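Speaker notes: What a Small Library Does With Old Computers
Musville Public Library, staff and Friends evening
Tsehay Seyoum

Slide 1. Title. Wait for the door to close. Thank Mahlet Hailu for the room and the coffee. Say that the handout has the full equipment list and that I will not read it out.

Slides 2 and 3. Leave each up while people sit down.

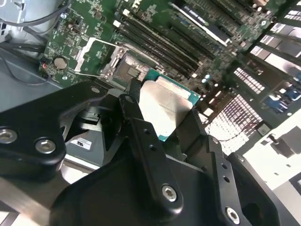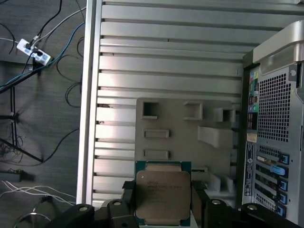
Slide 4. Where the lending program started. The library had a back room full of donated desktops and no plan for them. Most people who give us a computer want to know one thing, whether it is still any good. The part they ask about is the processor, the square chip with the metal lid and the green border you saw on both slides. In our experience the processor is rarely what makes an old machine useless to a borrower. A slow hard drive, too little memory, or an operating system that no longer gets updates will do it first. So when a donation comes in, we look at those before anything else. We replace the drive if the case is sound. We add memory from machines we are breaking up. We leave the processor where it is unless the machine will not start.

Slide 5. Who borrows. Last year we made 236 loans. The largest group was adults applying for work. They already had a phone and could read email on it, but filling out a long application on a phone is slow and the forms time out. The second group was students at Brelgate High who share one computer at home with brothers and sisters. The third was people over seventy, most of whom came in through the Saturday class. Pause here. Ask if anyone in the room has borrowed one.

Slide 6. The loan period. We began with two weeks. It was too short. People spent the first few days getting the machine onto their home internet and the last few worrying about bringing it back. We now lend for two months, with one renewal if there is no waiting list. Late returns went down after the change. We do not charge fines on computers. We call once, then we send a letter.

Slide 7. What goes out in the box. Tower, screen, keyboard, mouse, power cords, network cable, and a printed sheet. The sheet is one page with large type. The first version was four pages and came back unread. It now has the library phone number at the top, a drawing of the back of the machine with each plug labeled, and a short list of what to try if there is no picture on the screen. Hold up the sheet. Pass copies down both sides of the room.

Slide 8. Erasing the drives. Take this one slowly. It gets the most questions. Every drive that comes in with a donation is erased before the machine is used for anything. Drives we cannot erase are destroyed. Every drive is erased again when a borrower returns the machine. We do not look at what is on it. Borrowers sometimes ask us to save a file they forgot, and if they call before the machine is back on the bench, we can usually do that. After that we cannot.

Slide 9. Money. The first year cost $4,000, nearly all of it for new drives and screens. Grasano, the furniture store on Tufa Street, gave $500 toward it and lets us use their van for deliveries. The second year cost less, as we had spare parts by then. Staff time is not in those numbers. It should be, and next year's report will have it.

Slide 10. What did not work. Laptops. Batteries from donated laptops were mostly worn out, and replacements cost more than the machines were worth to us. We also tried lending printers. Ink was the trouble. People returned them empty or did not use them for fear of the cost. Printing at the desk is now free for anyone with a computer on loan, up to a daily limit.

Slide 11. The class. It meets Saturday mornings in the children's room before story time. The subjects are email, passwords, video calls, and how to tell a real bank message from a false one. Passwords take the longest. We tell people to write them in a notebook and keep the notebook at home. Some visitors are surprised by this. For a person with one computer in the kitchen, a notebook in a drawer works well.

Skip slide 12 if it is past 7:30.

Slide 12. Waiting list by month. September is the peak. December is nearly empty. Point out that donations run the other way, with the most coming in after the holidays, so storage is full in winter and bare by fall. We need shelf space more than we need machines.

Slide 13. What we are asking for. Shelving for the back room. Flat screens in working order. Please do not bring tube monitors, as we pay to have them taken away. Call the desk before bringing anything large.

Questions. Mahlet will take the ones on the budget. Sign-up sheet for the spring class is by the door.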